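The Orange Shirt

So I inherited the lost property at Gister, the way you inherit a cold. Iñaki Tejada had done it for years, and in May he moved to the Lokov office and left me a key, a roll of stickers and his blessing. "Give everything one month," he said. "Except umbrellas. Umbrellas are a lost cause."

The first thing that turned up on my watch was a T-shirt. Orange, or more like rust, with white letters on the chest and a big S in there somewhere. I figured it belonged to one of the Wandex people, who run at lunch and shed clothes like cats shed fur. I wrote to all 98 names on the building list (yes, all of them!) and got back 52 replies, every one of them saying no, sorry, not mine, and had I seen a gray umbrella?

I'd meant to put it away and forget about it. But then I kept thinking about who buys a shirt that color. Somebody cheerful, I decided. Somebody who brings in cake. 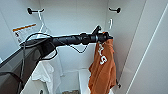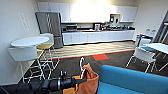 The white closet with its two black hooks, first picture; the break room and the blue sofa, second.

I ate my lunch on that sofa every day for the rest of the month, just in case. You'd be amazed what people tell you if you sit still long enough with a sandwich. I learned that Jõgi was going to raise everybody's rent by 80 a month. I learned who was getting divorced. I did not learn one thing about a shirt.

Then one evening, past seven, Bülent Sarıgül from upstairs wandered in for a glass of water and stood at the counter drinking it with his back to me. I'd never heard him say more than good morning.

"I read your email," he said. "I didn't answer it."

I waited.

"It was my brother's. I wore it once, for him, and then I couldn't wear it and I couldn't have it at home either." He rinsed the glass. "So I left it where somebody would look after it."

I told him the month was nearly up, and then, before I'd thought about it at all, I told him I could always start the month again.

"Could you?" he said.

I went to find the stickers.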